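Keeping three hens in a small backyard with a dog next door

We moved to Pornitz in June and would like to get three hens. The yard is 40 feet deep and the neighbor's terrier can see through the fence. Will the hens stop laying if he barks at them all day? He has not dug under so far.

Riet Hendriks

Mine lay fine with two dogs next door. They got used to it in a couple of weeks. Cover the bottom two feet of the fence with boards so they can't see each other, and bury wire mesh along the line. I paid 55 dollars for a roll and had some left over.

Raymonde Arsenault

Agree on the mesh. Bend it outward at the bottom, away from the run, so a digging dog hits wire first. Put the nest boxes on the side farthest from the fence.

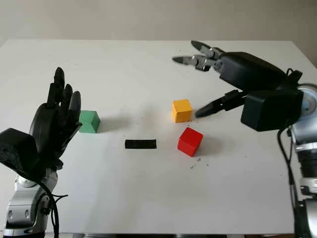 Check your town's rules before you buy birds, too. In Drukden we needed a permit and the coop had to stand well back from the property line. Start with pullets close to laying age if you want eggs this year.

Sikard

Contact us | Copyright Backyard Flock Help | Back to top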